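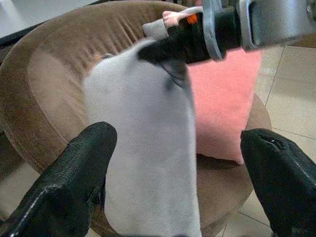
I have spent far too much of this year thinking about towels. It started in May, when I opened our airing cupboard to get a flannel and the whole middle shelf came down on my feet, and it has ended (I hope) with a cupboard I can close using one hand. A few of you asked after my grumbling in the last newsletter, so this is the full report.

First, the count, as I did promise one. We had 40 towels and cloths in there. Two people live in this house! Some were wedding presents, some came from my mother-in-law's flat when she moved, and one had a hotel name on it that I'm not going to print. I kept 17. The rest went in three piles: decent ones to my niece, who has just got her first place, worn ones to the animal rescue on Station Road (ring first, they only take them in the mornings), and the truly awful ones cut up for the car and the bikes.

Now, folding. I have always folded towels the way my mum did, in half and in half again until you run out of towel, and then shoved them in wherever they'd go. Darmawan Oei, who ran the home-keeping evening at the library, does it completely differently and I'm a convert. You start by finding two corners on the same short side and holding the towel up by them. Let it hang. Give it one good shake, downwards, and leave it a second so the creases drop out. Then bring the corners together, run your hand down the edge, and only after that lay it on something flat and fold it in thirds. The hanging bit is what I'd always skipped. I used to start with the thing in a heap on the bed and wonder why it came out as a sort of trapezium.

You don't need a table for any of this, by the way. I do mine next to the armchair in the back bedroom with the radio on, and the finished ones go in a stack on the seat until I can be bothered to carry them through. Velvety chairs do collect fluff something terrible, so if yours is brown like a lot of people's seem to be this year, and your towels are pale, keep a clothes brush handy or put an old pillowcase down first.

Some things I've learned about the fluff itself. New towels shed for the first few washes whatever you do, so wash them on their own. Fabric softener makes them feel lovely in the shop-display sense and then they won't dry you, they just push the water about. I've stopped using it altogether. If yours have gone stiff, a cup of white vinegar in the drawer where the softener goes will sort most of them out, and no, the house doesn't smell of chips afterwards. Never in the same wash as bleach, please.

I bought two things, which I had sworn I wouldn't. One was a set of shelf dividers from Zevidholm, item 3205 if you want to look them up, and they clip on without screws. They've stopped the leaning. The other was a Dorix airer that hooks over a door and holds up to two bath sheets, and I'm less sure about that one. It's fine on the bathroom door but it bangs every time anybody goes in, and my husband has started taking it off and leaving it in the bath. If anyone wants it they can have it.

I also had a go at rolling, as several people swear by it. Rolled hand towels look very smart in a basket and you can see what you've got. Bath towels, though, I couldn't get on with. They come undone, they take up the same room, and the one at the bottom is always the one you want. Flannels I now just stand up on their edges in a shoebox.

The order in the cupboard is bath towels on the middle shelf with the folded edge facing out, hand towels above, bedding at the bottom. Clean ones go in at the back of the pile so the same four don't get all the wear. I did label the shelves for a fortnight and then took the labels down, as it was starting to feel like a school.

Darmawan is doing the evening again on Jul 2, 2019, upstairs at the library, seven o'clock start. It's fitted sheets this time, so I'll be in the front row. Bring one with you, single or double, and a second person if you've got one to spare. There's tea, and I'm doing the lemon drizzle.

Oh, and whoever left a stripy tea towel in my bag after the last one, I've washed it. It's folded in thirds.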